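Wakness Visitor Entry and Stay Rules: Frequently Asked Questions

Updated Thursday, May 23, 2024

Do I need a visa to visit Wakness?
Visitors holding a passport from a country on the short-stay list do not need one for visits of up to 25 days. All others apply through the Tavares office before travel. Visas are not issued on arrival.

How long must my passport be valid?
Four months past your planned date of departure. The airline checks this at the desk and can refuse boarding.

What is the entry card, and what does it cost?
The entry card is a two-part form required of every visitor aged 18 or over. The fee is $38 per person, paid online or at the ferry terminal in Tavares. Children travel on a parent's card. Keep the stub – it is collected when you leave.

Can I enter by ferry and leave by air?
Yes. Write both ports on the card. If your plans change after entry, report the new port to any Sullix counter before the day of departure.

Are there limits on where I can stay?
Short-stay visitors may use hotels, licensed guesthouses and registered private rentals. A registered rental has a permit number, and the number must appear on your booking receipt. Camping is allowed only at the Jadia site.

Who registers my address?
Hotels and guesthouses do it for you. In a private rental, the host files the form within one day of your arrival. Ask for a copy.
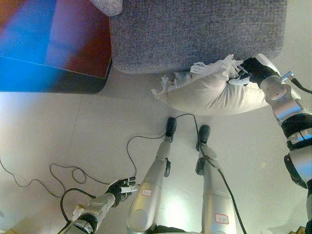
If the host does not file, the guest can do so in person at the Tavares office with a passport and the booking receipt. There is no charge for a late filing made by a guest.

Can I move to a second rental during the same stay?
Yes. Each address is registered separately. The 25-day limit runs from the date of entry and does not restart.

Can I extend my stay?
One extension of 18 days is available. Apply at least four working days before the limit is reached. Extensions are not granted in December.

Is travel insurance required?
Medical cover is required for the full stay. Baggage and cancellation cover are optional.

Who do I contact about a refused card?
Write to Cristóvão Nogueira, Visitor Records, Tavares office. Include the card number and a copy of the refusal notice.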